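Adaeze Lawal learned to drive a robot arm in January, and she still grins when she talks about it. "You hold the controller, you close your fingers, and the gripper closes too," she says. "I was hooked in two minutes!"

Her team at Traltham shows its robots kitchen jobs by remote control, first in a simulator and then on the real arm at Fledside. She has recorded over 200 runs with fruit alone. 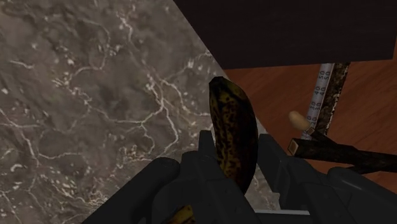 "Slow hands make good lessons," she says. "If I dither, the robot learns to dither - so I practise a pick 19 times before I keep one." Bananas are her favourite, the spottier the better, as no two look alike to the software.

She would love more people to have a go. "My aunt tried it and wouldn't give the controller back."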